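Home | Lessons | Notes | Contact

Practicing Scales at a Slow Tempo

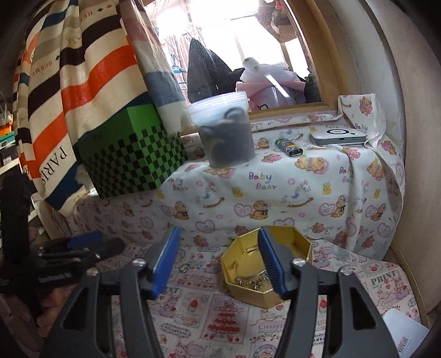
Gold box and charms on a printed cloth.

Students of the piano are advised to begin each scale at 40 beats per minute, hands separately. The tempo should be raised only when the thumb passes under evenly. Vimala Kandasamy will hear scales in November, and pupils should prepare two major keys and one minor.

11 comments | 190 shares

Recent posts
Choosing a Metronome
Notes on the Wurik Recital
Pedaling in Slow Pieces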